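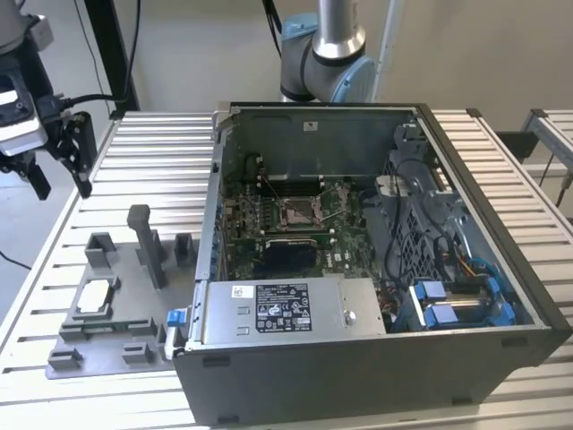
Tower on its side on the slatted table, side panel off, CPU socket open.

Jun 1, 2023

Glaze notebook, kiln shed bench. Opened the Dromurura kiln this morning and the rooster tiles are out in one piece, hooray! Sixty-four went in and 7 have crawled badly along the tail feathers, all of them in the satin white. The celadon ones are gorgeous, really soft in the hollows, and the comb on the big one has come up exactly the colour I was after (iron wash under clear, brushed on twice, wiped back with a damp sponge).

I reckon the crawling is dust. Those tiles sat on the open rack all weekend while I was sanding moulds next to them – silly me. Will rinse the next lot under the tap, dry overnight, then dip.

Press moulds: the Escobar plaster is setting faster than the old bag. I had the hen mould going off in the bucket before I'd finished pouring, so there's a ridge across the wing. I carved it back with a loop tool and quite like it now, it looks like a second row of feathers. Mix smaller batches and use cold water. The chick mould is still damp, don't press into it before next week please, whoever is tempted.

Clay: the Grotberg buff with the fine grog shrank more than I'd allowed. My test bar went from 300 mm wet down to 276 after the glaze firing, so 8 per cent all up. The Nirnbridge wall needs tiles at 142 mm finished, which means cutting at just over 154 wet. I've written it on masking tape on the slab roller, and the old cutter from the December job is too small, so leave it on the hook.

Still to do: backs of the hen tiles want scoring deeper for the adhesive, order more wax resist, and try the iron wash on a bit of the darker clay.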